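Gerow Estate Archive – Cataloging and Rehousing Program
Progress report to the Kemeys Fund
Report date: 28/12/2024

Summary

Work on the Gerow estate papers is on schedule for cataloging and behind schedule for rehousing. All 728 items in the first series have been given catalog entries. Rehousing is complete for the bound volumes and incomplete for the loose plans, for reasons set out under Supply. Spending remains within the approved budget. No change to the end date is requested at this stage, but we ask the Fund to approve a small transfer between budget lines (see Requests).

Cataloging

The first series covers the estate office records: rent ledgers, tenancy agreements, drainage correspondence, timber sale books and the plans that went with them. Each entry records title, date range, extent, physical condition and previous reference. Where an item carried more than one old reference, all of them have been kept in the entry, as earlier researchers cited the papers under at least two different systems.

Dating was the slowest part of the work. The ledgers are well dated, but much of the drainage correspondence is not, and the letters had been sorted by farm name at some point after the office closed. We did not restore the earlier order. The sort by farm is now how readers know the material, and the evidence for the earlier arrangement is thin. Letters that refer to one another are linked by a note in the entry.

Name authority work is partly done. Farm names vary in spelling between the ledgers and the plans, and some holdings were merged or split without a matching change in the books. Preferred forms have been agreed for the northern holdings. The southern holdings will follow once the plans are accessible.

The second series (household accounts) has been box listed only. Item-level entries were not promised for this period.

Rehousing

The bound volumes are in new boxes and back on the shelf. Volumes with detached boards have been tied with unbleached cotton tape and flagged for treatment. Five volumes have red rot on the leather severe enough to mark the hands and neighboring items – these are wrapped and boxed singly.

The loose plans remain in their original drawers. They were stored rolled before they came to us, and many will not lie flat without humidification. A trial was carried out in October on a small group of plans on heavy paper, using the chamber at Nasmont. Results were acceptable for black ink and pencil. Plans with hand coloring were left out of the trial, as two of the greens had failed a spot test for water sensitivity. These will be flattened under light weight over a longer period, or left rolled on wide cores if they do not respond.

Tracing cloth is a separate problem. The starch coating on the cloth is affected by moisture, and humidification is not recommended. We propose to store the tracings rolled.

Environment

Store conditions were logged throughout the period. Temperature was stable. Relative humidity rose above the agreed upper limit on two occasions, both after heavy rain, and returned to range within a day each time. The likely source is the air brick on the north wall, which sits below the level of the raised path outside. The building owner has been informed. Until the path is lowered, the plan drawers nearest that wall are being kept empty.

Insect traps were changed at the start of the period and again at the end. Silverfish were found in the traps by the door and nowhere else. No treatment is planned.

Supply

The delay in rehousing is a supply matter. The folders for the plans were ordered from Flokness to a non-standard size, and the first delivery was short in width by 7 mm. This is enough to crease the larger sheets at the margin. The delivery was rejected and a replacement order accepted at no added cost. We have asked for one sample folder to be sent ahead of the full quantity.

Boxes for the second series have been received and checked against the order. They are held flat until needed.

Access

The reading room remained open by appointment. Use of the first series has risen now that entries can be searched online, mainly for tenancy and boundary inquiries. Requests for the plans have been declined during the flattening work, with a note of the sheet wanted so that it can be given priority.

Public text for the catalog landing page has been drafted and is with the Fund for comment. It includes the credit wording supplied in the grant letter.

Rooms and work surfaces

Flattening needs a clear horizontal surface longer than anything in the store. The minimum was set at the length of the largest estate plan plus a margin at each end for weights. A smooth top is preferred, covered with blotter and polyester film before any paper is laid down.
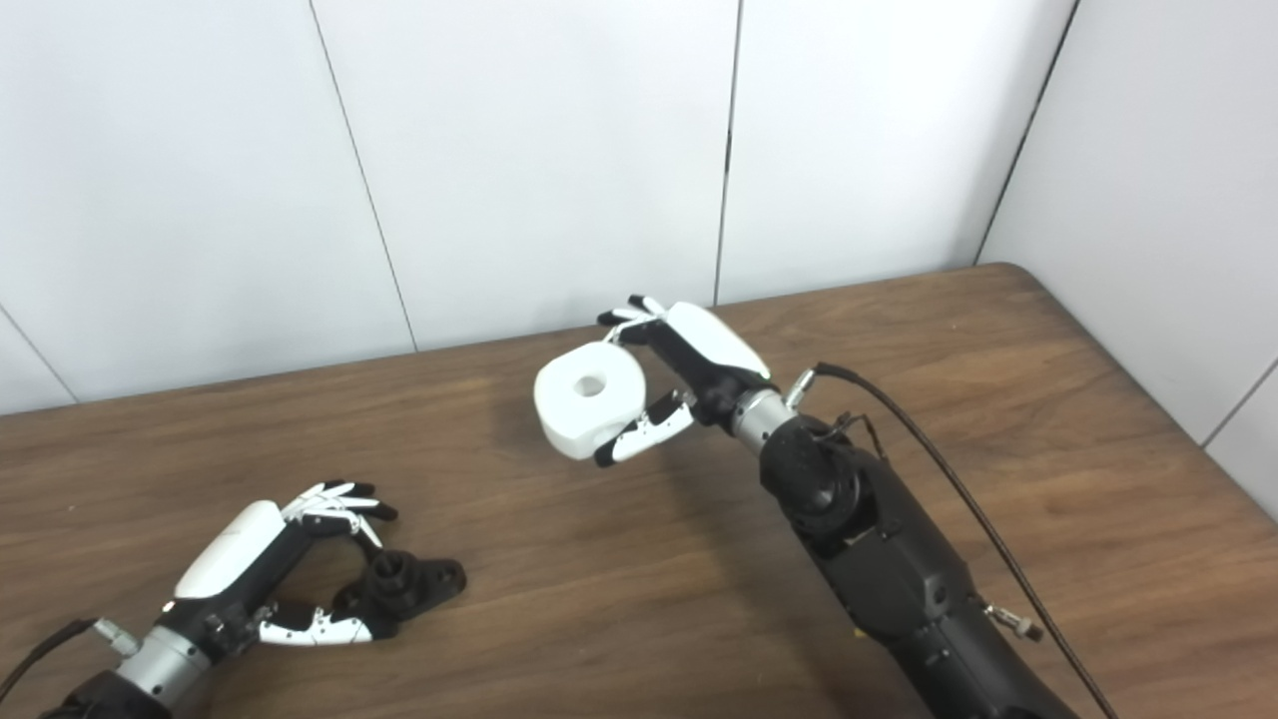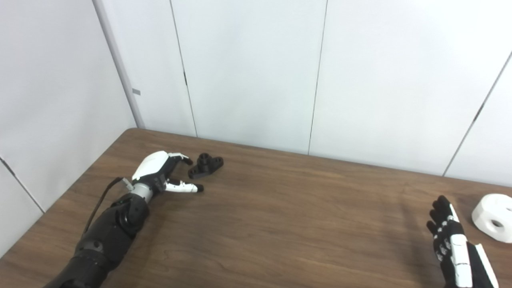

Wooden tabletop, both views.

Requests

1. Approval to move the unspent part of the travel line to conservation materials. The trial used more blotter than was estimated, and the colored plans will need longer under weight.

2. Agreement in principle to store tracing cloth rolled. The original application stated that all plans would be stored flat. The change affects drawer use but not the total shelf space.

3. Comments on the landing page text.

Next period

Receive and check the sample folder from Flokness.
Complete flattening of the uncolored plans on paper.
Begin weighting of the colored plans.
Agree preferred name forms for the southern holdings.
Start item-level entries for the household accounts, beginning with the cellar books.
Review humidity logs after the work on the path, if this has been carried out by then.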